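Drelledik Adds Mileage Alerts to Used Car Listings

GEDDES, July – Drelledik, the online marketplace for used cars, has added mileage alerts to every listing on its site. The alerts compare a seller's odometer figure with past inspection and service entries and flag any reading that is lower than an earlier one.

The feature is live now at 114 dealers in Geddes and Mutside, and for all private sellers. Shoppers do not need an account to see the alerts.

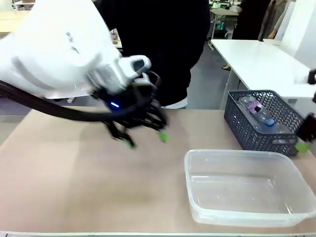 Service entries are supplied by Giltusel, which keeps maintenance records for independent repair shops. In a two-month trial, the system flagged 824 listings. Sellers can reply to an alert by uploading a receipt or a title document, and replies are posted next to the listing.

Private sellers may list one car at a time for free. Dealers pay $500 a month, and that price stays the same with the new feature.

Drelledik plans to add alerts for open recalls later this year.

Media contact: Drelledik Press Office, Geddes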